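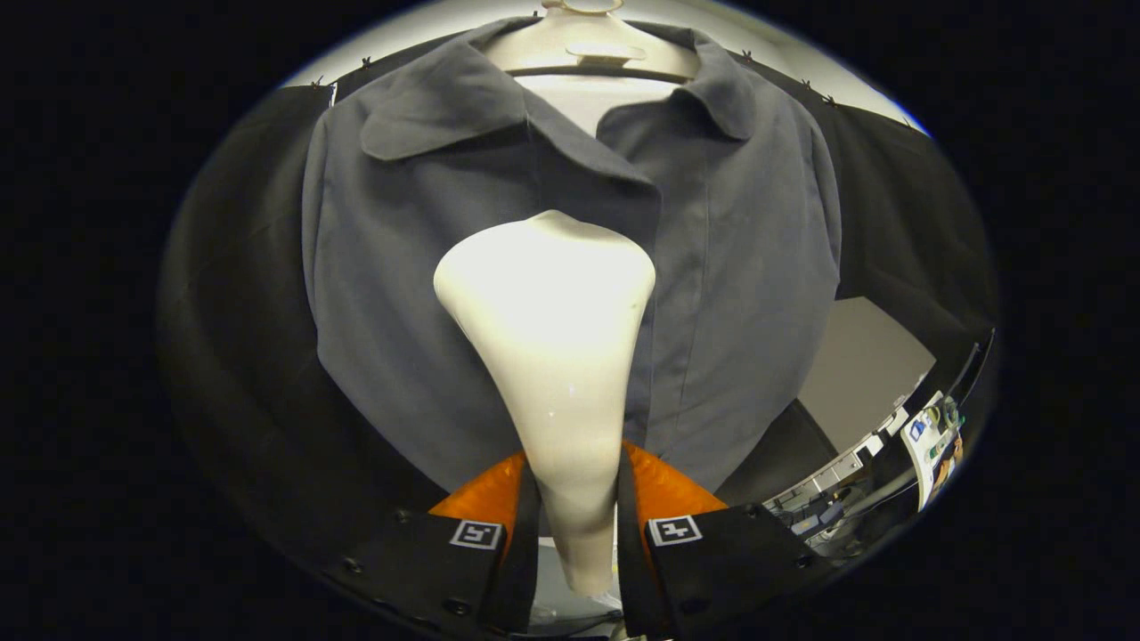

## La camisa gris y los dos relojes

Llevo desde finales de abril peleándome con una camisa. Gris, de manga larga, con botones, colgada de su percha blanca delante de una tela negra. La conozco mejor que a mi propia ropa, y eso que ni siquiera es mía.

Para quien llegue nuevo: en Lorkisico me toca la parte de percepción, o sea, convertir lo que ve la cámara de la pinza en algo que el planificador pueda usar. Al planificador lo llamamos Cendik, lo escribe casi entero Normand Thibodeau, y es un bicho muy exigente. Le das una pose con dos centímetros de error y te planea con toda la alegría del mundo una trayectoria que atraviesa el cuello de la camisa.

El problema de este mes parecía de calibración. La lente es un ojo de pez de los bestias, de esos que te dejan un círculo de imagen rodeado de negro, y cerca del borde todo se dobla. Así que, claro, le eché la culpa a la lente. Rehíce la calibración entera, cambié de modelo de distorsión, tiré la mitad de las capturas y volví a hacerlas con más inclinación. El error de reproyección bajó un poquito y la pose de los dedos seguía bailando igual que antes. ¡Igual!

Los dedos llevan cada uno su marcador cuadrado, justo debajo de la almohadilla naranja, y de la distancia entre los dos sacamos la apertura. En parado salía perfecta. En cuanto movías la pinza, la apertura y la posición del brazo se iban cada una por su lado. Tendría que haberlo visto ahí mismo, pero me pasé dos tardes más mirando matrices (soy así).

Fue Normand quien me pidió que le pintara las dos señales en la misma gráfica. Y ahí estaba: un desfase constante de 55 milisegundos entre la imagen y la pose. El driver ponía la marca de tiempo al recibir el fotograma ya decodificado, mientras que la pose la traía del momento de la medida. Dos relojes distintos conviviendo en el mismo fichero, y yo afinando coeficientes de distorsión.

El arreglo fue de risa:

- marcar el fotograma al empezar la exposición, antes de decodificar nada;
- interpolar la pose en ese instante, en vez de coger la última que haya llegado;
- descartar el fotograma si las dos muestras vecinas están demasiado separadas.

Lo tercero lo añadí después, cuando repasé las 283 secuencias que teníamos grabadas y encontré 92 con huecos en la pose. Antes el código los rellenaba en silencio con el último valor bueno. Ahora se queja en el log, y se queja mucho – ya veré cómo lo calmo.

También he tocado la segmentación. La camisa contra la tela negra se recorta bastante bien, el gris es clarito en comparación, pero los dedos también son negros y el modelo se los tragaba como fondo. Para eso uso una máscara fija de la pinza, que se abre y se cierra con la apertura estimada. Como la apertura ahora llega a tiempo, la máscara encaja sin que haya que inflarla por los lados. Me puse tan contenta que lo conté en la comida y no le interesó a casi nadie.

Me queda pendiente el cuello. Cendik quiere un punto de agarre en cada pico y yo de momento le doy una región, con una confianza que me invento a medias. Normand dice que con una región le vale si va acompañada de una normal decente, y las arrugas del pecho me la estropean cada dos por tres. En junio quiero probar a suavizarla sobre varios fotogramas, ahora que por fin puedo fiarme de cuándo se tomó cada uno.

El parche del driver está en la rama de pruebas. Si alguien de los que leéis esto usa el grabador antiguo, mirad primero las marcas de tiempo y dejad la lente en paz.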